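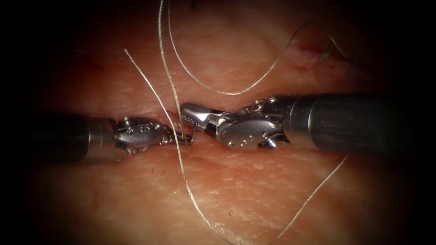 Setting Up Needle Hand-Off in Trasar

Print this page | E-mail this page
Reading time: 2 minutes

You've got the Toltis controller talking to both arms by now (if you don't, go back to the wiring section, I'll wait). So this is the fun part! We're going to get the software to pass a curved needle from one set of jaws to the other and pull the thread through without making a mess of the pad.

I wrote these steps after a long week at the Watville lab with Fongchan Sombatkul, who built most of the grasp planner and still answers my messages at silly hours. Some of the menu names changed in the December build, so if yours look different, update first.

1. Open Trasar and load the workspace profile. Wait for both arm names to turn green in the side panel.

2. Run the hand-eye check from the Cameras menu, first for the overview camera and then for each wrist camera. I like to see an error under 2 pixels. You can get away with more on the overview, but the wrist views do the close work and they're fussy.

3. Set the thread tracker to "multi-strand." The default follows one strand and will happily jump to the wrong one the moment two of them cross, and in suturing they cross all the time.

4. Mark the entry and exit points on the live view. Click once for each, then drag the little arrow to show which way the needle should travel.

5. Press Plan. You'll get a dotted path for each arm and a suggested spot for the hand-off. Drag the spot if you don't like it! I nearly always nudge mine a bit farther from the tissue so the wrists have room to turn.

Note: If Plan comes back with "no shared reach," move the pad before you start messing with joint limits. I lost a whole afternoon to that one, and Lucinda Greenberg fixed it by sliding the pad over a little.

6. Choose Step Mode and run the hand-off one move at a time. The receiving jaws have to report a firm grip before the giving jaws open. You can switch that check off under Advanced, but please leave it on. 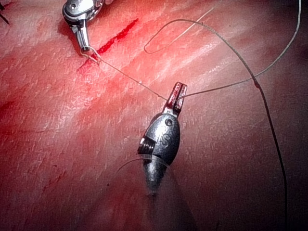 7. Now for the pull-through. Set the pull speed to Slow and turn on slack watching. The planner looks at how much the thread sags between the two tips and uses that to guess the tension, so it needs a decent view of the strand the whole way.

8. Turn glare masking up if the tracker keeps dropping out. A wet surface under a bright light throws big white patches, and a pale thread just vanishes into them. On my setup 16 is a good starting value, and past 200 it begins to eat the thread along with the glare.

9. If you're happy with the stepped run, save it as a template and try it in Continuous mode.

Caution: Keep a hand on the stop pedal for every Continuous run, even one you've done a dozen times. Loops of loose thread can catch on a wrist joint, and the collision model doesn't know about thread yet. (Trinity Hutchins is working on it, so be nice to her.)

Caution: Don't edit the entry and exit points while a plan is running. Pause, edit, then plan again.

Note: Old thread tails can fool the tracker into starting a new strand. Draw an ignore zone over them with the lasso tool and carry on.

Logs for each run go in the Esposito folder, sorted by template name. If something odd happens, send me the log plus the video from both views, and tell me which step you were on. The next section covers knot tying, and you'll want your saved template open when you start it.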